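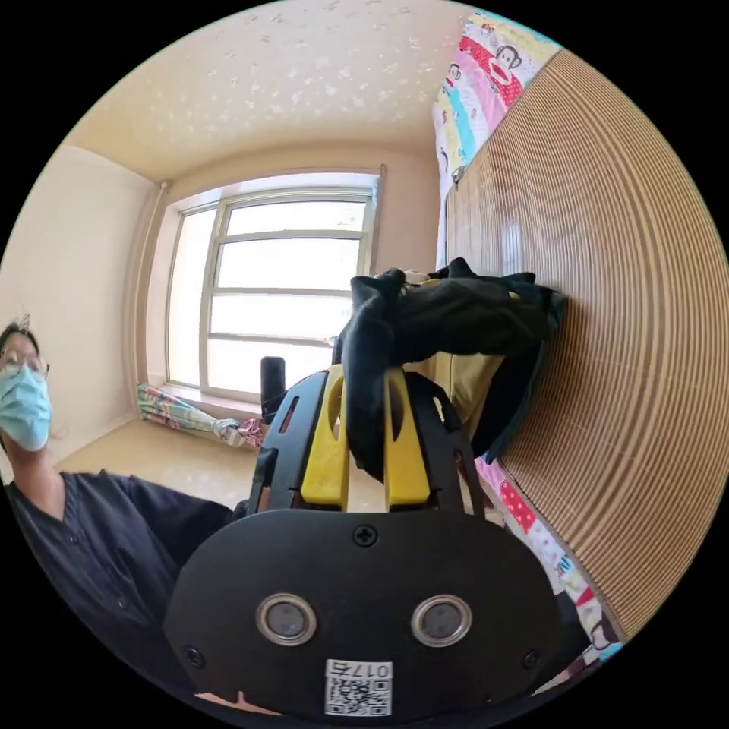 Black garment held between the two yellow fingers, fisheye view from the hand-held gripper. Black on black is the hard case for the mask step below.

Masking the gripper out of wrist-camera video before training

This page covers the masking step in the Dirico toolchain. You need it if your policy will be trained on hand-held recordings and then run on an arm, or if you are mixing recordings from more than one hand-held unit. It assumes you have already unpacked the recordings and have one folder per episode, with the video as separate images.

Why we mask

The housing at the bottom of the view is nearly the same in every image. The network can't learn anything about the cloth from it, but it can learn which unit made the recording. Printed labels are the worst for this. The one in the picture reads 0175 and carries a QR code, and both are sharp enough to be picked up as a feature. When we trained the first Figueroa folding policy without masks, it did well on recordings from one unit and badly on all the others. Yesenia Nava traced it to the labels by painting over them in the test set.

The fingers are a different matter. Leave them in. The policy needs to see how far apart they are and what is between them.

What you need

Dirico 2 or later
A lens calibration file for each unit
One folder of episodes per unit (don't mix units in one folder at this stage)
A paint program that can save a one-channel PNG

Step 1. Pick the reference images

Run

dirico pick --episodes ./unit_a --count 8 --spread time

This copies eight images into ./unit_a/ref, taken from different episodes. Look through them before you go on. You want a mix of bright and dim, and at least one with nothing near the housing. If cloth is lying over the housing in all of them, run the command again with a different --seed.

Step 2. Draw the fixed mask

Open the clearest reference image and paint white over the following:

the housing, including the lenses and any label on it
any handle or bracket that stays put in the view
the black corners outside the image circle

Leave everything else black. Go a few pixels over the edge of the housing, as the camera mount flexes a little when the operator pulls on something heavy. Save the result as fixed.png at the same size as the source image. Dirico won't resize it for you and stops with a size error if it doesn't match.

Do not paint over the frame that carries the fingers. It moves on some units, and on those that it doesn't, the edge is useful for checking alignment later.

Step 3. Set the finger region

The fingers are found by colour. Yellow is easy to separate from most household backgrounds, but not from all of them. There is a small piece of yellow fabric behind the garment in the picture, and a plain colour threshold will take it for part of a finger. To stop that, give Dirico a region to search in:

dirico region --ref ./unit_a/ref --out fingers.json

A window opens with the reference images stacked on top of each other. Drag the outline so it covers the fingers from fully open to fully closed and no more. Then set min_area to 2,000. Blobs smaller than this are thrown away, and that gets rid of most stray yellow. Anything larger that touches a finger has to be dealt with by hand in step 5.

Step 4. Run the masker

dirico mask --episodes ./unit_a --fixed fixed.png --fingers fingers.json --fill mean

The --fill option decides what goes in place of the masked pixels. Use mean for training. The option called blur looks nicer in slides but leaves enough of the label shape behind to defeat the purpose. Inpainting is available and slow, and Jacinto Cisneros found no gain from it on cloth tasks.

The output goes to ./unit_a/masked. The originals are not touched.

Step 5. Check dark cloth

Dark garments need a separate look. Where black cloth hangs next to a black housing or frame there is almost no edge to go on, and the optional refine pass (--refine) tends to pull the mask outwards into the cloth. Part of the garment then disappears, and the policy sees the fingers closed on nothing.

Run

dirico review --sort growth

This lists the episodes in order of how far the refined mask has grown past fixed.png. Go down from the top. In our last batch, 71 episodes needed fixing and nearly all were dark shirts or trousers. For those, turn refine off and run the mask step again:

dirico mask --episodes ./unit_a --list bad.txt --fixed fixed.png --fingers fingers.json --fill mean --no-refine

Bright windows make this worse. If the exposure drops for the glass, dark cloth loses its folds altogether. Raising the shadows before masking helps a bit (--lift 0.2). Don't go much higher or you will bring up noise on the housing.

Step 6. Faces

The fixed mask does nothing about people. A wide lens picks up the operator at the side of the view quite often, and a surgical mask and glasses don't make someone anonymous. They also make the standard face detector miss. Use the person detector instead:

dirico people --episodes ./unit_a/masked --mode head

Arms and hands are kept by default. If your task never involves a second hand in view, add --arms to remove them as well.

Step 7. Match the robot side

The same kind of mask has to be applied to the live camera when the policy runs. Export it with

dirico export --target drorkon --fixed fixed.png

and copy the file into the Drorkon controller's vision folder. Restart the vision node afterwards, as it only reads masks at start-up.

Known problems

The region window ignores the scroll wheel on some Linux desktops. Use the plus and minus keys.

A lens calibration made before May has the image circle off centre. Apolinar Magaña has the corrected files on the Vurkemthorpe share.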